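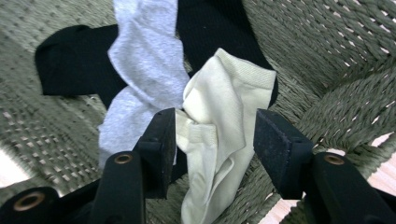

by Odalys Renner

I have been picking socks out of a basket since the beginning of fall, and my family has stopped asking when I'll be finished. It's a fair thing to wonder! When I signed on with Firka I pictured something with a bit more shine to it, and what I got was a gripper with a trigger, a basket, and a great many socks. I love it more than I expected to, so I'm going to go on about it for a while, and you should get yourself a cup of something.

For anyone who missed my earlier posts, Firka is the project run out of the Brullwood office on Mulder Street here in Censtead. They want a system that can deal with laundry in an ordinary home, and it learns by watching a lot of people do the job. My part is to do the job, over and over, holding the gripper in my hand where my fingers would otherwise be. Each time through is one example. My share is 1,000 of them by the end of March, and as of last night I have 619 that passed the check. (I won't say how many didn't.)

You would think a sock would be easy. I did. A sock has no handle, though, and no front, and it never lies the same way twice. Take a light one on top of a dark one, with a gray one twisted up somewhere in the middle. With my bare hand I'd have the top sock out before I'd finished thinking about it. With two flat pads I have to decide where to pinch. Go for the cuff and it can fold over on itself and slide away. Go for the thick bunched part and the grip feels good, but I may well have a bit of the next sock along with it, and then two come up when I wanted one.

My favorite approach these days is to come in a little tilted, get one pad snug up against the fabric, and then close the other one toward it slowly. It looks fussy and it feels like using chopsticks in mittens, but my numbers got better once I started doing it. I should say that the project doesn't want me to have a favorite approach. The notes they send back keep asking for variety: other angles, other starting spots, the sock at the bottom as well as the one on top. So I try to be less pleased with myself and mix it up.

The basket matters too, which surprised me. Ours is a soft green rope one with a good deal of texture to it, and the weave has those raised ridges across the bottom. Press down too hard and you're pinching rope. I did that constantly the first week. I'd lift, feeling very clever, and the whole basket would start coming along with me. Now I go down until I just feel the ridges and then ease off a hair before I close.

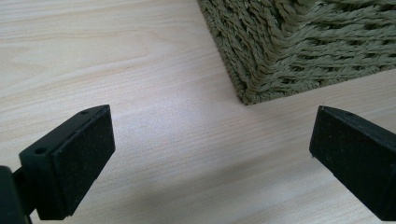
Last updated: December 13, 2023

I want to talk about the resets for a minute, as they take up more of my evening than the picking does. After every example the socks have to go back in, and they have to go back in differently. My natural way of putting things in a basket is so regular that it shows. I drop the darkest one first, every single time, and I had no idea until someone went through a batch of mine and wrote me a very kind note. These days I close my eyes and toss. I've also been turning the basket a bit between tries, or sliding it farther up the table so I have to reach, and starting with the gripper wide open over bare wood so there's a proper approach to learn from.

The pads collect lint like you would not believe. Black foam and socks, what did I expect? I go over them with a strip of tape now and then, and within a few tries they're speckled again. I asked whether I ought to be keeping them cleaner and was told a bit of dust is fine, a real house has plenty. I have decided to take that as a comment on housekeeping in general and have skipped vacuuming twice on the strength of it.

A sitting for me is 50 examples, which takes about 2 hours if I'm not chatting. I used to push on past that and it was a mistake. I get quick and sloppy, I snatch at things, and then all that snatching is in there for the machine to copy. I'd much sooner it learned from me when I'm fresh and patient. It's a funny thought, that some of my manners might end up in it. I do a little hover before I go in, a sort of small hesitation while I make up my mind, and I wonder if one day there'll be an arm somewhere doing my hover over somebody's clean laundry.

A few of you wrote to ask about misses, and whether I throw them out. I keep them if I recovered. If I dropped the sock and went back for it calmly, that goes in and gets marked, and they seem rather glad to have it. If I dropped the sock and said a word and grabbed it with my other hand, that one goes.

Next on the list is matching pairs, once the single picks are done. I've seen the instructions and they run to several pages, with a whole section on inside-out socks. I'm saving that for after the holidays. Tonight there's another sitting to do, and before that I need to find where I put the tape.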